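Gostby Map Collection: Second Progress Report to the Karnent Fund

Prepared by Capucine Deschamps, project lead
Period covered: from the end of the first report through May

Where we are

The grant pays for three things: a full catalog of the Gostby map collection, new storage for it, and a reading room where people can look at the maps without an appointment. The catalog is past the halfway mark. The storage is in place except for one cabinet. The reading room is furnished but not yet open to the public, and that part of the work is behind schedule.

The collection holds 3,316 sheets. In the grant application we gave a lower number, because the old card index counted a folded set as one item however many sheets were in it. We now count every sheet. All the figures in this report are in sheets, and we have gone back and changed the figures in our copy of the first report so the two can be compared.

Catalog

At the end of the period 2,052 sheets had a finished record in Tillemia. A finished record means title, date or date range, scale, maker where known, size, condition, and shelf location. Records that are missing any of these are held as drafts and are not in the total.

The land surveys are finished. So are the railroad maps and the harbor charts, which went faster than planned because nearly all of them carry a printed title and scale. The drainage maps are slow. Many are hand-drawn copies of other copies, with no date, and the only way to place them is to compare the line of the ditches with a map we do have a date for. Timothée Chauvin has taken these on full time. He gets through a drawer in two to three weeks, depending on how much writing is on the sheets.

We found 135 duplicates. We had planned to offer all duplicates to other collections, but after looking at them side by side we want to keep the ones with handwritten notes. A parish map with a farmer's field names penciled on it is a different record from a clean copy. The rest will be listed and offered in the next period.

Place names have taken more time than we allowed for. The same village can appear under four spellings, and people who come looking for it will usually know only the one in use today. We now enter the modern spelling in its own field and keep the spelling on the map exactly as it stands. This had to be added to the records already done, and it cost us close to a month. The work is complete and new records have both spellings from the start.

Condition and repair

We have set aside 119 sheets that should not be handled in their present state. Most have torn folds or old adhesive tape that has turned brown and is lifting the ink. A smaller group was stored against an outside wall in the former building and has mold damage. These are in a separate room in sealed boxes, and the air in that room is checked every morning.

The grant includes money for outside repair, and it will not cover the whole group. Our proposal is to repair the sheets that exist only here, and to scan the others as they are and leave them in their boxes. A list with our suggested order went to your office with the budget sheet. We would like your agreement before we send anything out, as the first shipment will use up most of that line.

Storage

The flat cabinets from Texier were delivered in two loads. The first load was fine. In the second, one cabinet had a bent runner on the third drawer and could not be used. Texier has agreed to replace the whole cabinet at no charge and we are waiting for a date. Until then the largest estate maps are still rolled, in tubes, on the top shelves. They are safe there but they cannot be cataloged, as each one has to lie flat under weights for several days before it can be read.

Every sheet in the cabinets is now in an acid-free folder. We ordered folders in two sizes and should have ordered three. Sheets of middling size slide around in the large folders, so we have put a strip of card along one side of these to keep them still. It is a cheap fix and seems to hold up. For the remaining drawers we will buy the in-between size, and the cost is within the supplies line.

Labels are on the outside of each drawer and on the tab of each folder. We used pencil on the tabs. The drawer labels are printed and match the shelf location in Tillemia exactly, including the hyphen, so a search result can be taken straight to the cabinet.

Reading room

The delay is in the electrical work. When the old ceiling lights came down, the wiring behind two of them was found to be below the current standard, and the building owner asked for the whole circuit to be replaced. The owner is paying for the wiring. We are paying for the lights, as planned. The contractor expects to be done early in the next period, after which there is an inspection.

The floor has been sanded and sealed, the door has been widened for wheelchairs, and the blinds are up on the south side. We chose blinds that block ultraviolet light and can be set from the desk. The public computer is ready and has the Tillemia search page as its start screen.

For furniture we looked at laminate and at wood and settled on wood. Readers will be given a gray felt sheet to lay under each map, and the desk lamps will have shades that can be turned. 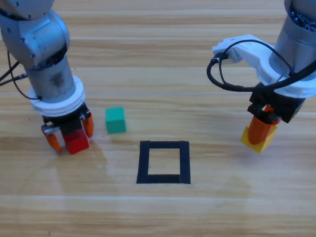 Visitors and outreach

With the room closed, we have gone on seeing readers by appointment in the staff office, one at a time. Most come with a question about a property line or a family farm. Several have come for the drainage maps after the flooding in the low fields, and two of them brought maps of their own for us to copy. One of these fills a gap in the survey series that we had taken to be lost.

Three school groups came in the spring. Each class was given copies of an old street map and walked the route between the church and the mill with it. The teachers asked for a larger print with fewer names for the younger children, and we have made one. All three schools have asked to come again.

We held one evening talk in the town hall, on how the harbor was laid out and why the first plan was dropped. Attendance was good and we ran out of chairs. A second talk, on the railroad maps, is being planned.

Staff

Capucine Deschamps and Timothée Chauvin have both worked the full period. The part-time scanning post was empty for seven weeks after the first person left for a permanent job elsewhere. It is filled again, and the new assistant has finished training on the large scanner. The salary not spent in those weeks is shown as unspent in the budget sheet. We ask to carry it over so that the post can run for the same seven weeks at the end of the project.

Money

Spending is under plan overall. Storage is almost fully spent. Supplies are slightly over, due to the extra folders and the card strips, and we expect to bring that back by ordering less board. The reading room line is well under, but only because the invoices for the lights have not come in yet – the total is not expected to change. Repair has not been touched.

Risks

The main one is the opening date. If the inspection turns up something new, the room will open in the fall and not in the summer. We would keep seeing readers by appointment for as long as that takes.

The second is the drainage maps. At the present speed they will be done just before the grant ends, with no slack. If they fall further behind, we propose to give the last drawers a short record with a scan, and to add the dates later in our own time.

Next period

Finish the electrical work and pass the inspection.
Receive the replacement cabinet from Texier and flatten the estate maps.
Send the first group of sheets for repair, once you have agreed to the list.
List the clean duplicates and offer them to other collections.
Bring the number of finished records in Tillemia to some 2,700.
Open the reading room, at first on two afternoons a week, from 1 p.m. to 5 p.m.

We need two decisions from the Fund: the order of repair, and the carry-over of the unspent salary. The repair list is the more urgent of the two, as the workshop books its space several months ahead.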